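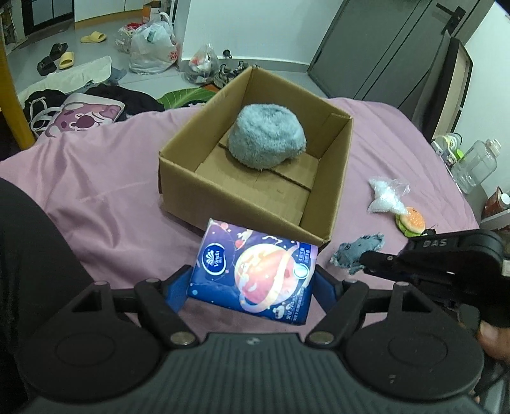

Taschentücher und offener Karton auf rosa Laken

**Aparthotel Brester: Endreinigung bei Verlängerung doppelt?**

**Yuto Yokoyama**
Wir haben im August neun Nächte im Aparthotel Brester gebucht und vor Ort um sechs Nächte verlängert, selbes Apartment, kein Umzug. Auf der Rechnung stehen jetzt 1119 Euro, darin zweimal die Endreinigung. Zwischendurch war kein Reinigungsdienst da. Die Rezeption sagt, die Verlängerung sei eine neue Buchung. Muss ich das so hinnehmen?

**Fumiko Morikawa**
Schau zuerst, worüber die Verlängerung lief. Wurde sie als eigene Reservierung über ein Portal angelegt, setzt das System die Gebühr oft automatisch noch einmal an. Das Haus kann sie von Hand streichen. Schreib eine Mail mit beiden Buchungsnummern und bitte um eine korrigierte Rechnung — am Telefon kommt da wenig heraus. Ich habe bei einem ähnlichen Fall 30 Euro zurückbekommen, allerdings erst nach der zweiten Mail. 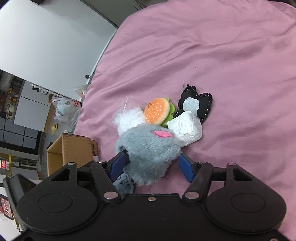 **Osamu Nagano**
Bei mir wurde nichts erstattet. In den Bedingungen stand »Endreinigung je Buchung«, damit war die Sache erledigt. Lies also vorher nach, was bei dir steht. Parken war auch extra.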